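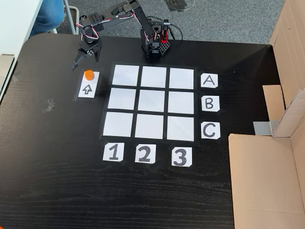

Carkby Fall Fair: A Day at the Aklow Grounds

November
By Marlene Oduya

We drove over to Carkby for the fall fair, which the Aklow Community Club puts on at the old show grounds east of town. Gates opened at 8 a.m. and we were parked by ten past. Admission was $6 for adults, and kids under six got in free. Bring cash. The card reader at the north gate was down when we came in, and the line at the other gate went back past the feed store.

Breakfast was in the long hall. You buy a ticket at the door, carry your own plate down the line, and sit wherever there is a gap. We had eggs, sausage, fried potatoes and a biscuit. The coffee was weak but they kept bringing it. If you want the cinnamon rolls, get there early -- they were down to one tray when we sat down.

After that we walked through the quilt barn. The program listed 255 quilts, hung on lines from the rafters with enough room to walk between the rows. The lighting is better than it was on our last visit, and the tags are now at eye level. The baby quilts were all at the back, next to the canning.
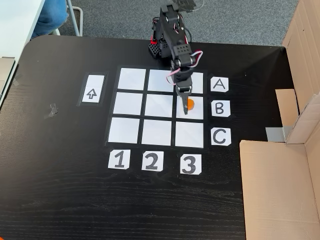

The canning entries had already been judged, so the ribbons were up. Pickled beets seem to be the big class in this county. There was also a table of honey from Tazi Farm, sold by the pint, and we took home two jars of the dark.

The parade left the Flitirer mill at 11 and took 15 minutes to reach the grounds. It is short. There were tractors, the high school band, two fire trucks and a hay wagon with the garden club on it. Stand on the mill side of the street if you want shade.

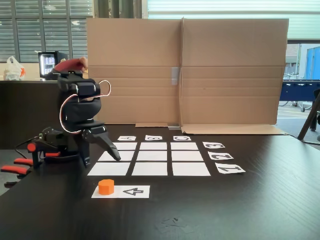 Marlene Oduya

Lunch was from the stands behind the livestock ring. The corn fritters were good and the barbecue was dry. There are picnic tables, but they fill up by noon, so we ate on the bleachers and watched the sheep classes. The announcer was hard to hear from the far end.

The pie auction was the last thing we stayed for. It raised $2,620 for the new roof on the long hall, and the top seller was a sour cherry with a lattice crust. Bidding moved fast, and you need to pick up a paddle at the club table before it starts. We didn't, so we went home without a pie.

Leaving was slow. Everyone goes out by the same gravel lane -- there is a second way out behind the horse barn, but it was chained when we tried it. Restrooms are next to the quilt barn and were clean all day. Dogs are allowed on a leash, except in the food hall.

Get our county events newsletter in your inbox every month. Enter your email address to sign up. You can unsubscribe at any time.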